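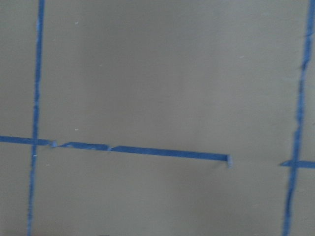

Ticket: Floor heating in back room cuts out after a few minutes
Status: Resolved
Opened by: Merike Toom
Product: Lumbao room thermostat with Cedier floor sensor
Category: Heating / electric underfloor
Last update: 15/12/2025

Original report

The electric floor heating in our back room stopped holding temperature at the start of December. The thermostat is a Lumbao wall unit, wired to a heating mat under the floor and a Cedier sensor probe in a conduit. It worked without trouble for two winters.

What happens now: I set the thermostat to 72 F. The heating icon comes on and I hear the relay click. After 5 minutes the icon goes off, the relay clicks again, and the floor is still cold to the touch. It stays off for 17 minutes and then does the same thing again. It runs like this all day. The room never gets above 61.

There is no error code on the display. The clock and schedule are correct. The breaker has not tripped. Nothing was changed in the room before this started, apart from moving a bookcase from one wall to the other.

I have already tried:
Turning the thermostat off and on at the wall.
Turning the breaker off for an hour.
Deleting the schedule and using manual mode only.
Pressing the reset pinhole under the cover. It cleared my settings, and the heating did the same thing afterward.

Reply from Natlow support

Thank you for the details. A short on period with a regular off period usually means the thermostat is reading the floor as too hot and shutting down on the floor limit. This can happen without an error code if the reading is still inside the range the thermostat accepts.

Please do the following and post what you find.

1. Hold the menu button until the service menu opens. Go to item 4, "Sensor values." Write down the air reading and the floor reading with the heating off.
2. Turn the heating on and write down the floor reading once a minute until it shuts off.
3. Go to item 6 and tell us the floor limit.
4. Tell us which sensor mode is selected in item 2 (air, floor, or air with floor limit).

You do not need to open the thermostat for any of this.

Merike Toom

Readings below.

Heating off, floor cold: air 60, floor 71.
Heating on, minute 1: floor 73
Minute 2: floor 76
Minute 3: floor 79
Minute 4: floor 81
Minute 5: floor 82, shuts off

Floor limit: 82
Sensor mode: air with floor limit

The floor reading looks wrong to me. A cheap stick-on thermometer in the middle of the room says 60, the same as the air. I don't see how the probe can be at 71 when the heating has been off all night.

Reply from Natlow support

We agree that the reading is too high. There are three usual causes: a damaged probe, a poor connection at the terminals, or the wrong sensor type selected after a reset. The last one will not explain why the problem began before you used the reset button, but it should be checked first because it takes a minute.

In the service menu, item 9 is the sensor type. A Cedier probe should be set to "10K." If it is set to anything else, change it and take the readings again.

Please do not raise the floor limit to get around the shutoff. It protects the floor covering and the mat.

Merike Toom

Item 9 was already on 10K. I switched it to the other choice and back again in case the setting had not been saved. Same readings, within a degree.

I have left the floor limit alone.

Reply from Natlow support

The next step is to measure the probe. This means removing the front of the thermostat, so the power must be off at the breaker. If you are not comfortable doing this, please have an electrician do it.

With the breaker off, check with a tester that both the supply and load terminals are dead. Take the two thin sensor wires out of terminals 7 and 8 and measure the resistance between them with a multimeter on the 20K range. At 60 F a good probe will read close to 15K. A reading that is too low makes the thermostat think the floor is warmer than it is.

Please look at the ends of the wires too. Note any green or white deposit, loose strands, or insulation caught under the screws.

Merike Toom

My neighbor is an electrician and came over to do this with me.

Breaker off, terminals checked dead. Probe wires out of 7 and 8. The meter showed 11.6K and it drifted up and down when the cable was moved by hand. Wire ends were clean and the screws were tight.

He then pulled gently on the sensor cable. It slid in the conduit, so it isn't stuck. He noticed the outer jacket was pinched flat where it passes behind the back box, next to one of the mounting screws. When he pressed on that spot the meter dropped to 9K.

That screw is the one I tightened when the thermostat was rattling. I had forgotten about it. It would have been shortly before the heating went bad.

Reply from Natlow support

That explains the readings. The screw has crushed the cable and there is partial contact between the two conductors. Please replace the probe. Repairing the cable behind the box is possible, but if the conduit is clear a new probe is less work.

Any Cedier 10K probe will fit. When you fit the new one:

Tape a pull string to the end of the old cable before you draw it out.
Check that the new probe goes all the way to the end of the conduit. Compare its length with the old one.
Run the cable through the lower knockout, away from the mounting screws.
Measure the new probe before connecting it.

Merike Toom

New probe ordered from Porau. They had two cable lengths and I took the longer one. Leaving the heating off until it comes.

Merike Toom

Probe arrived and was fitted this morning. Old cable came out in one pull with the string behind it. The new one stopped short on the first try, so we took it back out, straightened the tip, and it went to the full length.

Meter before connecting: 14.9K.
Service menu after connecting: air 60, floor 60.

Heating on at 9:15. Floor reading went up a degree every few minutes and the relay stayed on. By noon the floor was at 77 and the air at 68. By 2:30 the air was at 72 and the unit started cycling the way it used to.

I have put the schedule back in. One question before this is closed. The run-time counter in the service menu says 96 hours, and I thought it would be in the thousands by now. Is something wrong with it?

Reply from Natlow support

The counter goes back to zero when the reset pinhole is used, and it counts all the time the thermostat is powered, including when the floor is off. It has no effect on control. If you want a yearly figure, write it down before any future reset.

We are marking this ticket resolved. It can be reopened for 30 days if the fault returns.

Resolution notes

Fault: floor sensor cable crushed by back box mounting screw, giving a high floor reading and early shutoff on floor limit.
Fix: probe replaced, cable rerouted through lower knockout.
Settings changed: none. Floor limit left at 82, sensor type 10K.
Parts: one Cedier 10K floor probe.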